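Drying Herbs and Hot Peppers at Home
Speaker notes, Nollthorpe Garden Club, evening meeting

Start at 7 p.m. Pass the jars around before the talk, lids on. Handouts go out at the end or people read instead of listening.

Opening

Say how I got into this. We had 6 pepper plants the first year in the Canlow Road house and I had no plan for what came off them. Most of it went soft in a bowl on the counter. The next July I bought a used dehydrator and started keeping notes. The notes are where tonight's talk comes from.

Tell them what is covered: leafy herbs, then peppers, then storage. No fruit tonight. Fruit needs its own evening, and the sugar makes it a different job.

When to pick

Herbs: morning, after the dew is gone and before the sun is high. Pick before the plant flowers if you can. Basil that has gone to flower still dries, but the flavor is weaker and a bit like hay.

Peppers: fully colored. Green ones dry to a dull olive and taste grassy. Leave a short piece of stem on if you plan to string them.

Throw out anything with a soft spot. Cutting around the spot is fine for cooking tonight, but don't dry it.

Washing

Rinse herbs only if they are gritty. Shake, then roll in a dish towel. Surface water adds hours. Mention the time I put wet parsley straight on the racks and it came out brown.

Air drying

Small bunches, stems tied with a rubber band so it tightens as they shrink. String goes slack and the bunch ends up on the floor. Dark place with moving air. A garage works if no one parks in it. Kitchen over the stove does not work -- grease and steam.

Good for: oregano, thyme, sage, rosemary, bay.
Poor for: basil, mint, chives. Too much water in the leaf. Use the dehydrator or freeze them.

Dehydrator

Low setting for herbs, 95 degrees. In a damp week go up to 115 and check more often. Single layer, no overlap. Swap racks halfway through if the fan is at the bottom, as mine is.

Peppers at 135. Thin-walled ones like cayenne can go in halved. Jalapeños and anything thick should be sliced in rings. Start them in the morning so you aren't getting up at night to check.

Someone always asks about the oven. My answer: most ovens don't go low enough for herbs. For peppers it can be done with the door propped, but it ties up the kitchen all day and costs more to run.

Gloves

Slow down here. Gloves for cutting, gloves for unloading the racks, gloves for crushing. Dried pepper dust is worse than fresh juice. Run the machine on a porch or with a window open. Contact lens wearers should take their lenses out before they start, with clean hands.

How to tell when it is done

Herbs: leaf crumbles and the stem snaps. If the stem bends, put it back.
Peppers: brittle, or leathery with no give at the thick end. Cut one open at the shoulder and check there. That is the last place to dry.

Conditioning

Most people skip this one. Fill a jar two-thirds full, close it, and shake it once a day for a week. If you see fog on the glass or pieces sticking together, everything goes back in the dehydrator. If there is mold, the jar goes in the trash.

Storage

Glass with a tight lid, away from light. Keep leaves whole and crush them when you cook. Label with the name and the month. I have thrown out good marjoram for lack of a label.

Herbs keep a year. Peppers keep 2, if they stay dry, though the red turns brownish in the second.

Grinding

Let the grinder sit closed for a few minutes before opening it so the dust can settle. Keep a separate grinder for hot peppers. Rice run through the blades gets most of the heat out, but never all of it.

Questions I should be ready for

Microwave for herbs? Works for parsley in small amounts, in short bursts between paper towels. Easy to scorch.
Salt? Not needed for drying. Herb salt is a separate thing, recipe on the handout.
Garlic? Yes, but your whole house will know -- do it outdoors.
Seeds for planting? Don't save them from anything dried at 135. Dry those separately at room temperature.

Close at 7:50 and leave time for the seed swap. Bring the jars home this time.
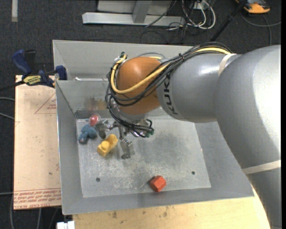
Musyoka Kinyua: I'd add a line on humidity to the air drying part. My oregano hung for three weeks last August and was still limp, and I ended up finishing it in the dehydrator at 95. It took an afternoon. Also, rubber bands go brittle in a hot garage, so check them after the first week.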